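Why Does a Colander Have Holes?
Kitchen Stuff Explained, for kids 6 and up
By Darcy Whitcombe

Quick one today! Kitchens are full of odd shapes. Bowls with holes. Spoons with slots. Bottles that squirt. Who thought of all that? Lots of people, over a very long time. Each shape has a job.

Let's start with strawberries. They grow low down, close to the soil, so they can get gritty. You want to rinse them before you eat them. But if you rinse them in a bowl, the grit just floats around with the fruit. Yuck.

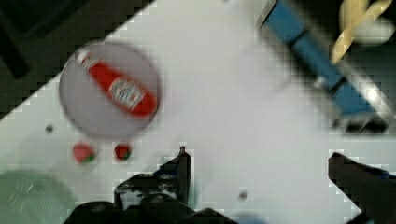

So you need a way to let the water out and keep the strawberries in. That's a colander. (Say it: KOL-un-der.) Water is runny and squeezes through tiny gaps. A strawberry is way too fat. Water goes down the sink, berry stays put. Done!

Try it with pasta too, but get a grown-up to pour. Boiling water is no joke, and the steam can burn you aswell.

Why lots of little holes and not one big one? One big hole = no more peas. Ankit Bhatt, age seven, wrote in to ask that. Good question Ankit.

Handles next. A colander full of wet fruit is heavy and slippy. Two handles, one for each hand, and it stays level. Cups mostly get just one, a loop, enough for a few fingers.

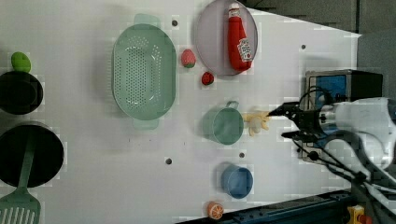
Play kitchen time! Find the colander, the two cups and the banana.

Slotted spatulas work a bit like colanders. Lift something out of a pan and the extra oil or water drips away through the slots. Same idea, flat shape.

Now plates. Why the rim? A rim is the edge that goes all the way round. Sauce is runny, remember, so it wants to slide off. The rim slows it down. Works for ketchup. Doesn't work if you use half the bottle, Kane Tawhiri.

And ketchup is wierd. It's thick, it just sits there, then SPLAT. When you shake it or squeeze it, it gets runnier for a moment. Scientists call that "shear thinning". Big words, you can forget them. Paint does it too.

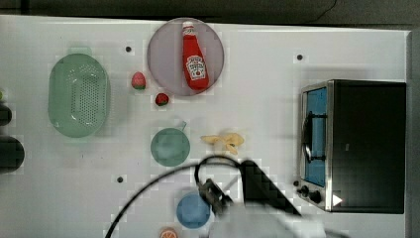

Ketchup on the plate, strawberries close by, colander at the ready.

Try this at home
You need: a colander, a big bowl, a cup of dry rice, a few grapes.
1. Put the colander in the bowl.
2. Tip in the grapes and the rice.
3. Shake it gently.
What fell through? What stayed? If no rice came out, your holes are too small. Try a cooling rack next.

Words to know
Colander: a bowl with holes for draining.
Rim: the edge of a plate or bowl.
Drain: to let the water run off.

Next time: why do pots have lids?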